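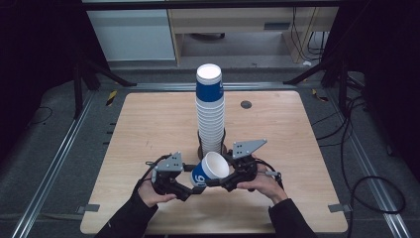 Niltetow pushed out a big update to its document management tool this August, and I've spent a good chunk of my evenings poking at it. If your office is anything like mine, you've got contracts in one shared drive, invoices in another, and a folder called "new new final" that everyone is scared to open. So yes, I was pretty excited when the update showed up in my account!

The main piece is a new approvals tool called Kino. You drop a file in, pick who has to sign off, and it goes down the line by itself. I set one up for our expense reports in 15 minutes, and most of that was me hunting for the right template (they moved the template menu to the left side, and I keep clicking on the right). Reminders go out at 7 a.m. by default. You can change that, and I did.

Search got some work too. It used to look at file names only - now it reads inside scanned pages, as long as the scan is straight and fairly clean. I tried it on some 75 old purchase orders from the filing cabinet and it found nearly all the vendor names. It choked on handwriting, which is what I figured would happen.

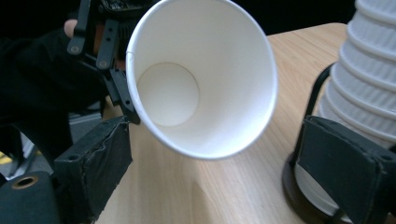
Do you have to move all your old files over before you can use Kino? Only the ones you want approved need to be in Niltetow; everything else can stay where it is, and you can link to it from the approval page.

Version history is still a little clunky. You can compare 2 drafts side by side, but the changes aren't marked in color unless you open the full editor, and the full editor is slow on my laptop. I'd love to see that fixed before anything fancier gets added.

If you're on Saber, the older desktop program from the same company, it keeps getting security fixes for now but won't get Kino. There's an import tool under Settings, then Nurkach Connector (weird name, I know), and it brought over our folders with the permissions intact. Tags didn't come along, so write those down first.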